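Mantel de mesa Otis, color marrón

Prernudar > Orden en la mesa > Manteles y tapetes

Ref. 341. En existencia: 71 unidades.

El Otis cubre la mesa casi entera y no pide nada a cambio. Es marrón, un color que no gana concursos pero que disimula con mucha dignidad lo que se derrama en una mesa de embalar. Sobre él se trabaja con lo de siempre: el rollo de cinta amarilla que nunca está donde uno lo dejó, una cesta para lo que llega y otra para lo que se va.
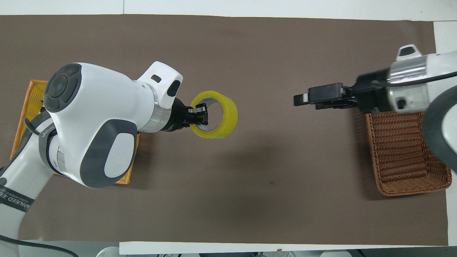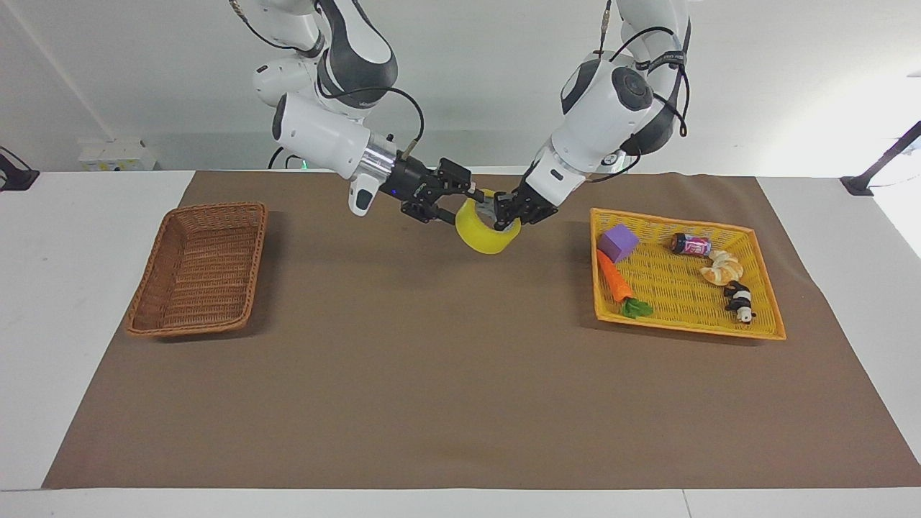 Se vende enrollado. Extiéndalo la víspera y póngale unos libros en las esquinas; los de cocina que no abre nadie sirven muy bien. Se limpia con un paño húmedo y jabón neutro. La lavadora no le sienta bien, y él a la lavadora tampoco.

Medidas: 100 x 80 cm
Bordes: rectos, sin flecos ni puntillas
Cestas y cinta: no incluidas
Devoluciones: hasta noviembre, con el tubo original

Consultas sobre medidas especiales: Po-yen Man, mostrador de Prernudar.

Véase también: tapete Hedden, organizador Leung.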